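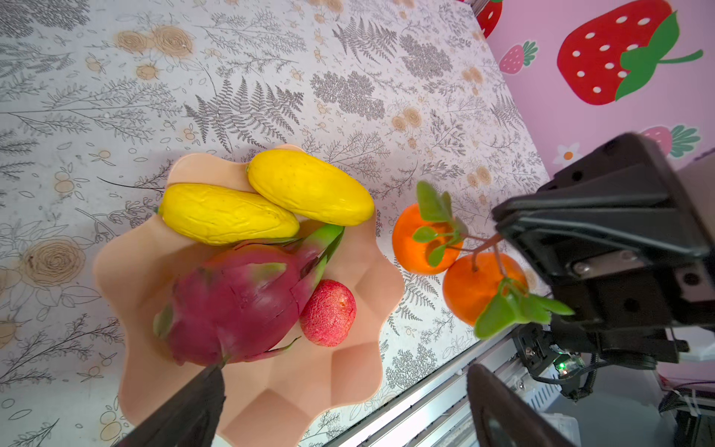 Fruit bowl on a printed tablecloth

Can my city councilor make me hand over emails a source sent to our neighborhood blog?

Asked in: Media, Blogging and Public Records

I run a small local news blog with one other person. It has no company behind it and makes almost no money. Last spring we published a piece on how a towing contract was awarded to a firm called Berisha. Some of it came from emails a city employee forwarded to us. We didn't name the employee and we said in the article that we wouldn't.

Two weeks ago I got a letter on a councilor's letterhead. It asks for "all correspondence, drafts and notes relating to the article" and gives me until the end of November. It doesn't mention a court or a case number. It does say that "failure to cooperate may result in further action." A day later one of our readers started calling the whole thing Pistgate in the comments, and the name has stuck, so now people are asking me about it at the grocery store.

My questions:

Do I have to answer this at all?
Does it matter that I'm a blogger and don't work for a newspaper?
The emails are in a regular webmail account. Could the city get them from the provider without telling me?
My co-editor wants to delete everything. Is that a good idea?

I'm in the US. I would prefer not to say which state because it would be pretty easy to work out who I am. I can't afford a lawyer for more than an hour or two.

235 people found this question useful

3 answers

Answer by Radu Cârstea
Marked as best answer

I'm not a lawyer. I edited a weekly paper for a long time and dealt with letters like this one more than once. Taking your questions in order.

A letter from a councilor is a letter. From what you describe, it isn't a subpoena and it isn't a warrant. A subpoena will normally name a court or a body with the power to issue it, and it will tell you where and when you have to respond. Some city councils do have subpoena power for their own investigations, but that usually takes a vote of the council or a committee, and the paper you get will say so. Check the letter again, both sides and anything stapled to it. If none of that is there, you can most likely decline. Keep the reply to two sentences and don't argue about the article. Don't confirm that you have any emails. If you can get an hour with a lawyer, have them read the reply before you send it.

On being a blogger, it depends on the state. Most states have a shield law or court decisions that protect reporters from having to name sources. Some define a reporter by employer ("newspaper, radio or television station") and some by what the person does, meaning gathering news for the public. Look up your state's statute and read the definitions section first. There is no general federal shield law, but a local matter like this one would normally be in state court anyway. 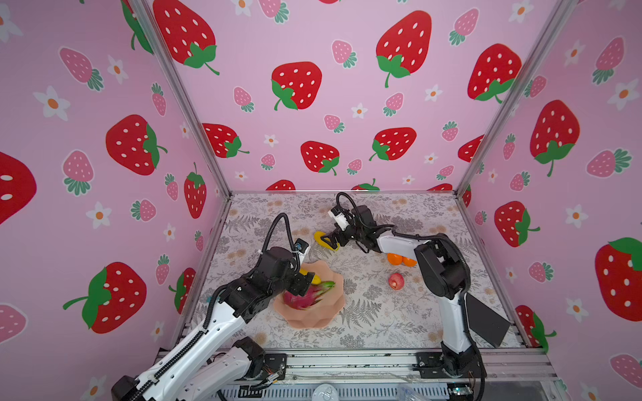
Dragon fruit on the pink plate

On the webmail account, there is a federal law called the Stored Communications Act. It generally stops a provider from giving the contents of your mail to a private party in a civil case. Law enforcement is different. With a warrant they can get contents, and sometimes the provider is ordered not to tell you. A councilor on his own can't do that. What people forget is the other end. If your source forwarded the emails from a city account, the city already has the record of it on its own server and doesn't need you. You can't fix that now. Next time, ask people not to use their work address or work phone.

Deleting is the one thing I would tell you flat out not to do at this point. Once you have reason to think a legal demand may be coming, destroying material can get you in much more trouble than the article ever could. Leave everything where it is. Stop adding to it, too. Don't email your co-editor about who the source is or what you plan to do. Talk in person.

For cheap legal help, try the media law clinic at any law school in your state, and your state press association. Many of them run a hotline and some will talk to people who aren't members. When we had our worst one we got by on 4 phone calls and a bill under $2000, and that one did have a court date on it.

Comments (2)

Asker: Thank you. I checked and there's nothing on the back or attached. No vote that I can find in the minutes either. I'll call the press association in the morning.

gemura_reader: Minutes can run a month or more behind where I live. Call the clerk and ask whether any investigation was authorized. You don't have to say why you want to know.

Answer by towpath6

Depends what state. In mine the shield law covers "any person" who gathers news so you would be fine. Others are bad. Also I would post the letter on your blog. They hate that. Just black out your home address first.

Comments (1)

Radu Cârstea: Posting it is probably legal but I'd wait until you've talked to someone. If the letter quotes anything from the emails, publishing it could help point to the source.

Answer by Rasura

I had something close to this over a school board story. What I did was put in my own public records request for anything in the councilor's office that mentioned my blog or my name. It took 6 weeks and they charged me for copies. I got back a chain of messages where a city attorney told the board member to drop it. After that I never heard from them again.

You can still do this while you're deciding on the letter. Ask for messages on personal phones too if they were used for city business, because in a lot of states those count as public records. Be specific on dates or they will say the request is too broad. I put in mine by email and kept the auto reply as proof of when they got it.

I don't know anything about the webmail part.

Comments (0)

Related questions
Can a town block me from commenting on its official page?
How long does a city have to answer a records request?
Is it legal to record a phone call with an elected official?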